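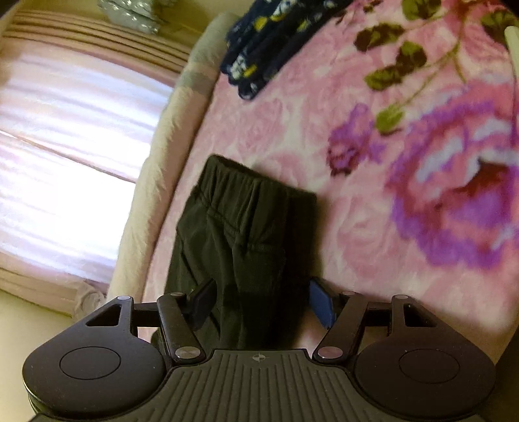

I have been folding pants the same way since I was a child and I have now been informed, by a person I love, that it is wrong. A thread.

The person is Tineke Verbeke. She is staying with me while her building in Mevbridge gets new pipes. She has opinions about drawers. I had a drawer.

Some background on the drawer. It's the bottom one of three, it sticks, and it has held all of my pants since January of whatever year I moved in. To get a pair out you pull up a corner and hope. Sometimes you get sweatpants. Sometimes you get a pillowcase. It kept life interesting.

Tineke opened it looking for a towel and made a noise I have only heard before from people reading a repair estimate.

Her position is that pants should stand up in a drawer. Like files. My position is that pants are a liquid and find their own level.

We agreed to try it her way for one pile of laundry, on the guest bed, under the rose blanket rules. The rose blanket rules are that you may put clean clothes on the rose blanket and nothing else, ever, including coffee, including yourself in jeans you wore on a bus.

The blanket was my aunt's. It is extremely pink. It has outlived two couches and one engagement and I would carry it out of a fire before my laptop.

OK so. The method, as taught to me, for those of you who also own legs:

Lay the pants flat. Smooth them with your forearm, which feels like something a baker does. Fold one leg over the other so the seams more or less meet. "More or less" was my addition and it was not well received.

There's a pointy bit at the back where the seat sticks out. You tuck that in so you've got a long rectangle. I have been leaving the pointy bit out my whole life. I thought it was structural.

Then fold from the hems up toward the waist, stop a little short, and fold again in thirds. You end up with a fat little packet that in theory stands on its own edge.

In theory.

My first one stood up for as long as it took me to say "look." Then it bowed from the waist like a butler.

Jeans, I will admit, are great at this. Jeans want to be a brick. I did four pairs of jeans and got cocky.

Then came the elastic waists. 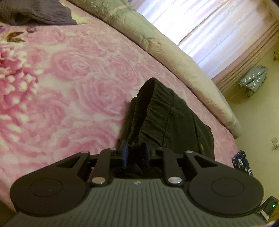

The dark olive ones. Look at that waistband, gaping at the left like it has something to add.

The trouble with gathered elastic is that it won't lie flat against itself. All those little puckers push back. You fold it down, it rises. You fold it down again and it rises more slowly, to make a point.

Tineke says you have to press the air out. I said there's no air in pants. She looked at me for a while.

There is air in pants. I pressed and it went "fff." I don't want to talk about it.

Also that dark green-almost-black color is impossible to fold at night under a normal bulb. You can't find the seam. I lined up what I was sure were the two sides and had in fact folded a pocket.

(They're the most comfortable pants I own. I would be buried in them. Tineke says the undertaker will want them folded properly.)

Somebody in the replies is asking if I should just hang them. With what closet? The closet has a vacuum cleaner in it, and a box from the last move that says KITCHEN??? in my own handwriting. We don't go in the closet.

Somebody else says they roll theirs. I asked Tineke about rolling. Rolling is for suitcases. Rolling is for quilts. She has a whole legal code and I'm learning it by breaking it.

In fairness to her, the trick that finally got the soft ones under control was pretty good, so I'm passing it along: start from the WAIST end. Fold the elastic down into the middle first, so it's trapped on the inside, then bring the legs up over it. The puckers can push all they want. They're pushing against pants.

It makes a rounder packet and it won't win any prizes. It stood, though. I took my hand away slowly the way you do with a card house and it stood.

I said "ha" out loud, to a pair of pants.

Important correction from the other side of the apartment: the packet stood "because it was leaning on the jeans." I have asked for this to be struck from the record.

Update on drawer dividers, since three of you have sent me links. I did look. I looked at the Wetero ones and the Lengyel ones and I read a review of the Lengyel ones that was longer than my lease. Some man has measured his drawer in every season. I wish him well.

I'm using a shoebox lid. It's cut in half. It works as well as a thing I did with kitchen scissors is ever going to work.

My friend Somtochukwu Shehu has weighed in by text to say that he keeps all his pants on a chair. It's just the chair. He's had the same chair since college and says he can find anything on it by depth. The more recent the pants, the nearer the top. He called it "basically geology."

I read this aloud to Tineke. She has asked for his address.

Drawer report. The jeans are along the back in a row and look like a shelf of encyclopedias. The soft pants are at the front, slumped against each other like people on a late train. There is now an empty stretch down the left side where, I'm told, I could "put something."

I can't tell you how unsettling that is. I keep opening it to check. The drawer still sticks, by the way. Folding does nothing for that. I rubbed a candle on the runner and now it sticks and smells like vanilla.

Things located during this process: the pillowcase, one glove, a swimsuit I reported lost to several people, and the remote for a Rovix fan I gave away two summers ago. If you are the person I gave the fan to, I have your remote. I'm sorry about the two summers.

A few of you want to know if it's faster in the morning. Yes, OK. Yes. You look down, you see all the pants, you take the pants. I've lost the thrill of the corner pull but I've also stopped arriving at work in the second-worst option.

What isn't faster is laundry night. A thing that used to be one armful and a shove with the foot is now a whole activity. There's smoothing. I put on a podcast. I have become someone with a folding podcast.

And you have to do it while the clothes are fresh out of the dryer or the elastic remembers who it is.

Questions I can answer now with authority: Shorts? Same thing, fewer folds, they stand up beautifully, they're show-offs. Leggings? They slide off each other like fish. Dress pants? I own one pair and they live over the back of a door, and I've been told that's fine, and I nearly cried with relief.

Fitted sheets? No. Don't ask me about fitted sheets. She hasn't found where I keep the fitted sheets.

She found where I keep the fitted sheets.

Will report back. The rose blanket is clear again and she's patting it, like you would for a dog you wanted up on the bed.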